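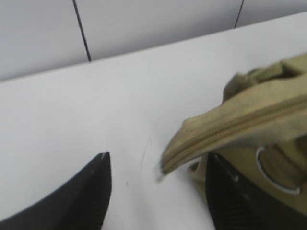

Von der Redaktion Nernivard-Rundbrief | Oktober 2025 | Technik und Einkauf

Greifer für weiche Ware: Was ins Budget gehört

Für das kommende Haushaltsjahr plant der Standort Lorel eine zweite Roboterzelle zum Aufnehmen und Ablegen von Stofftaschen. Der Antrag liegt beim Einkauf. Wer eine ähnliche Anschaffung vorbereitet, kann die Aufstellung als Vorlage nutzen.

Der Arm selbst ist nur ein Posten. In Lorel wurden für Greiferfinger und Ersatzteile 3.000 Euro angesetzt, dazu 900 Euro für die Kamera am Handgelenk samt Halterung und Kabel. Schwarze Finger mit geriffelter Fläche fassen Stoff gut, bekommen aber mit der Zeit Schrammen. Ein zweiter Satz sollte gleich mitbestellt werden, die Lieferzeit bei Clalemska beträgt bis zu 30 Tage.

Taschen mit Reißverschluss, Metallöse und Trageschlaufe sind schwieriger als Kartons. Der Stoff legt sich in Falten, und der Griffpunkt liegt jedes Mal anders. Deshalb bitte eigene Muster zum Anbieter schicken und ein Angebot erst nach einem Versuch mit dieser Ware annehmen. Die Versuchstage gehören als eigener Posten in den Antrag.

Beim Tisch hat sich eine weiße, matte Platte bewährt. Khakifarbener Stoff hebt sich darauf klar ab. Kratzer stören zunächst wenig, trotzdem sollte die Platte austauschbar sein.

Noch offen ist der Wartungsvertrag. Ko bietet ihn getrennt vom Gerät an, Clalemska nur im Paket. Beide Angebote gelten bis Juni. Die Kostenaufstellung im Tabellenformat gibt es auf Anfrage beim Einkauf in Lorel.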